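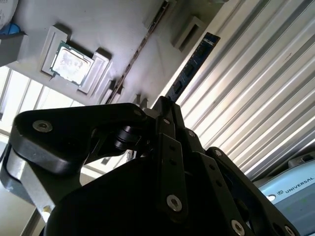 The cardiac rehabilitation service at Dedthorpe began with a concern shared by its nursing and medical staff. Patients who had been treated promptly for a heart attack were leaving the hospital with a folder of printed advice, and many did not return for the supervised exercise sessions to which they had been referred.

Dr. Ghizlane Abdelaziz, the cardiologist who leads the service, reviewed the referral process in July. Letters were being sent after discharge, often to patients who were still unsure what had happened to them. Under the revised process, a rehabilitation nurse meets each patient on the ward, explains the program and books the first visit before the patient goes home.

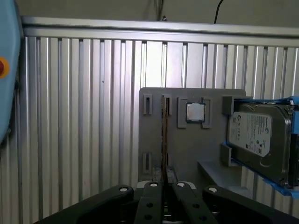
The program offers 40 places at a time. Each patient attends supervised exercise for an hour, three times a week, with blood pressure and heart rate recorded before and after every session. Exercise is increased in small steps, and any chest discomfort is reported to the nurse in charge - a rule that applies equally to patients who consider themselves fully recovered.

Education sessions cover medicines, diet, smoking and the return to work. Piyumi Weerasinghe, the service's pharmacist, reports that the most common difficulty is the number of new tablets. "Patients go home with five medicines when they may have been taking none," she said. "They deserve a clear account of what each one does."

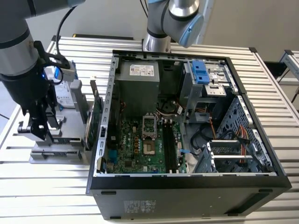
Should a patient who feels well continue taking the medicines prescribed after a heart attack?

Medicines should be continued unless the prescribing doctor advises otherwise. Feeling well does not mean that the risk of a second event has passed, and stopping certain tablets suddenly can be dangerous.

Family members are invited to the education sessions. Lovisa Kvam, whose husband completed the program, said that she had been afraid to let him climb the stairs alone. Watching him exercise under supervision changed the way the household managed his recovery.
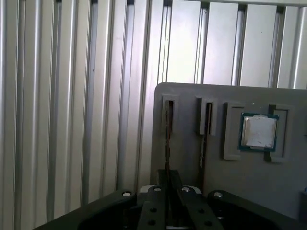

A second site will open at Grullness, where patients now travel 80 miles for each visit. Chukwuemeka Akande has been appointed to manage it, and referrals will be accepted from family doctors as well as from hospital wards.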